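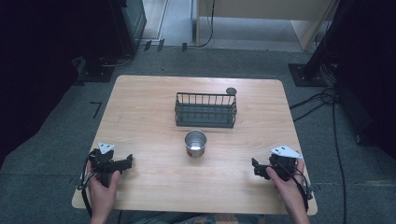 My Inbox and Other Weather

May 10, 2024

Last November I decided to get my email under control. I had 2,703 unread messages, a number my phone displayed in a little red bubble all day long, like a smoke detector with a low battery. I'd stopped seeing it. Then my niece borrowed my phone to look up a movie time, saw the bubble, and handed the phone back to me the way you'd hand back a used tissue.

So I read up. There's a whole shelf of books on this, most of them by men who get up at four thirty. The general idea is that every message should be touched once: answer it, file it, or delete it. I made it through one evening of that. The trouble with touching everything once is that the first thing I touched was a note from Hedvig Ljungberg, whom I roomed with for two years after college, asking whether I still had her fondue pot. She'd sent it in 2019. You can't answer, file, or delete a thing like that. I closed the laptop and went to look for the pot.

(I do still have it. It's in the cabinet over the fridge with the good vase and a bag of tea lights.)

The next plan was folders. I built a beautiful set of folders. There was one called Action and one called Waiting, and one called Someday, and by the end of the week everything lived in Someday, including the water bill. I also had a folder called Read This, which I have never opened. I'm told people do this with magazines too, and with vegetables.

After that I tried unsubscribing, and this part I can recommend, with reservations. I got off 101 mailing lists in one sitting, with a pot of coffee and the radio on. Some of them let you go quietly. Others want to know why. A place called Trarkent, where I once bought a shower curtain, asked me to pick a reason from a menu and then showed me a drawing of a sad dog. Skevarska, who sold me boots I returned, said it could take up to ten business days to remove me, and used every one of them to tell me about boots. And I have now unsubscribed from Fulleck three times. I don't know what Fulleck is. I've read their emails closely and I still couldn't say. It may be software, it may be a salad.

Things were quiet for a couple of weeks. I'd open the inbox in the morning and find four messages, all from real people, and then I'd have to answer them, a side effect the books skip over. It's much easier to ignore your cousin's question about Thanksgiving when she's standing in a crowd of shower curtains.

I did write back to Hedvig. I apologized for the five years, said I had the pot, and asked where to ship it. Her answer came in under a minute. She'd bought another one in 2020, she's lactose intolerant now, and how was my mother? We've been writing back and forth ever since, long rambling ones with bad punctuation, and I look forward to them more than most of what comes out of my phone.

Marit Tveit, who sits across from me at work, has never deleted an email in her life. She has no folders. When she wants something she types a word into the search box and there it is. I explained my system to her over lunch, with all the folders, and she listened very kindly and asked if I was going to finish my fries.

The bubble says 340 this morning. I turned it off in settings, an option that apparently has been there the entire time, and I'm going to go make fondue.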